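I have been listening to nothing but early organum for 56 days now (yes, I kept a tally on the fridge) and I'm still not tired of it! It started when Shahzad Cheema lent me a disc by the Bagheri Ensemble, and the second track stopped me halfway through the dishes. Two voices, one holding a long, long note while the other winds around above it - that's the whole piece, and it fills the room.

What gets me is how strange a plain fifth sounds when you've grown up on pop harmony. Thirds are everywhere in our songs, but these singers treat the fifth as home, and by the end of a phrase so do I.

I tried singing the lower part myself. Holding one note for 60 seconds is much harder than it looks on the page, and I ran out of air every time. I've been practicing on my evening walks, humming the drone all the way to Irnby.
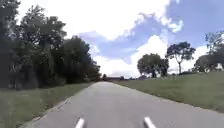

The path, with grass on both sides.

Next up is the three-voice stuff, and I can't wait. August is going to be loud at my house!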